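斯卡尔蒙特足球俱乐部

斯卡尔蒙特足球俱乐部（Skullmont）是一家业余足球俱乐部，设有男子一队、女子队和青年梯队，主场为布雷莱奥球场（Breleo）。俱乐部球衣主色为橄榄绿与棕色，球迷通称其为“林子队”。现任主席为瓦西利基·兰布拉基斯（Vasiliki Lambrakis），男子一队主教练为拉法伊尔·泽尔瓦斯（Rafail Zervas）。

历史

俱乐部由当地一家锯木厂的工人球队与镇中学校友队合并而成。合并之初两队各用各的更衣室，训练也分在不同的晚上，直到第一个完整赛季开始后才统一由一名教练带队。早期比赛在河滩草地上进行，春季涨水时常改期，积压的场次要到赛季末集中补完。

迁入布雷莱奥球场之后，俱乐部首次获得参加地区联赛的资格，第二个赛季即升入上一级别，但随后因后卫线多人受伤而降级。此后较长一段时间里，球队在地区联赛两个级别之间往返，最好名次为地区甲级联赛第2名。

俱乐部曾一度因拖欠场地租金停止青年队活动。兰布拉基斯当选主席后，与镇政府重新签订了租约，将租金改为按主场比赛次数结算，青年队于次年1月恢复训练。

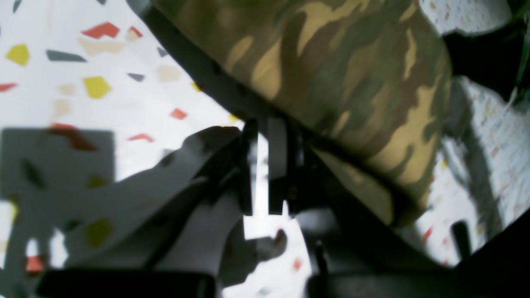

女子队成立较晚，最初只参加七人制比赛，后改为十一人制。女子队与男子一队共用教练组中的门将教练和体能教练，主场比赛通常安排在男子队比赛的同一天上午。

球场

布雷莱奥球场位于镇北，原为军训用地，球场北端仍保留着一段旧土墙。场内设有单侧看台，座位1397个，其余三面为站立区。到场人数最高纪录为1601人，出现在对阵达斯塔德（Dastard）的一场杯赛中，当时北端土墙前也开放给观众。

草皮为天然草，冬季排水不佳，西南角球区附近尤其容易积水。俱乐部多次提出改铺人造草，因联赛规定和费用问题未能实行。球场照明在租约更新后重装，此前晚间训练只能使用半个场地。

看台下方有更衣室、医务间和一间小卖部。裁判更衣室原在看台外的活动板房内，后移入主楼。

队徽与球衣

队徽为盾形，上半部是一道山脊，下半部为两把交叉的锯，取自合并前的锯木厂队。早期队徽中的锯只有一把，校友队的标志为一本翻开的书，合并后不久即被取消，曾引起部分校友会员不满。

主场球衣为橄榄绿上衣配棕色短裤，客场球衣为沙黄色。门将球衣不固定颜色。俱乐部曾推出迷彩图案的长袖训练衫，起初仅供球员热身时穿着，后来在球迷商店出售。联赛方面以与对手颜色难以区分为由，未批准将该图案用于正式比赛球衣。

球衣由斯塔马托普洛斯（Stamatopoulos）运动服装店供应，该店同时是俱乐部胸前广告赞助商。双方的合同每两个赛季续签一次，店方负责一队与女子队的全部比赛服，青年队球衣由家长按成本价购买。

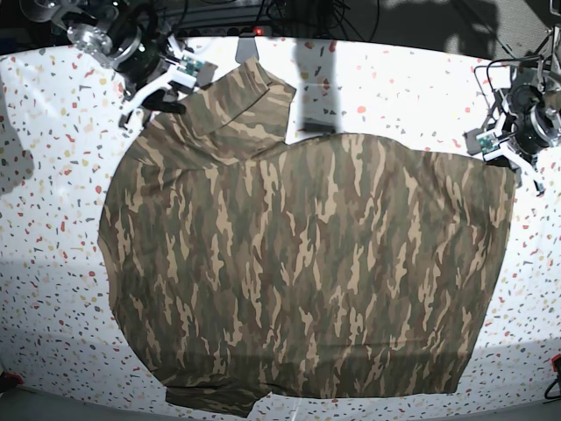

迷彩图案长袖衫

球迷

球迷组织名为“北墙”，因成员习惯站在球场北端旧土墙前而得名。该组织不设会费，客场大巴的费用由乘车者分摊。看台上常见的歌曲多改编自伐木号子，其中一首在开球前由全场合唱，歌词提到锯木厂的汽笛。

“北墙”与俱乐部管理层的关系时好时坏。租金纠纷期间，球迷曾在主场比赛前十分钟保持静默，以示对当时管理层的抗议。现任主席上任后，每个赛季开始前与球迷代表举行一次公开会面，会面记录张贴在小卖部旁的公告栏。

德比

俱乐部的主要对手是邻镇的达斯塔德，两队主场隔河相望。双方首次交手是一场友谊赛，因大雾在下半场中止，比分未被承认。进入同一级联赛后，两队的比赛通常安排在赛季中段。

最受关注的一场为地区杯半决赛，斯卡尔蒙特在加时赛中由替补前锋攻入制胜球，首次进入决赛，随后在决赛中负于上一级别球队。2020年12月20日原定举行的联赛德比因故延期，补赛在没有观众的情况下进行，双方战平。

青年梯队

青年梯队分为四个年龄组，最小一组不参加积分赛，只参加周边俱乐部轮流承办的交流赛。登记在册的青年球员为73人，男女混编至十二岁。教练多为一队现役或退役球员，须持有地区足协颁发的初级证书。

泽尔瓦斯出身于该梯队，司职中场，退役后先带最大年龄组，后接任一队主教练。他上任后取消了一队与青年队分开的体能训练，改为每周一次合练，并将阵型由三后卫改为四后卫。

荣誉

地区乙级联赛冠军：两次
地区甲级联赛亚军：一次
地区杯亚军：一次
青年交流赛公平竞赛奖：三次

参见

地区甲级联赛
达斯塔德足球俱乐部
布雷莱奥球场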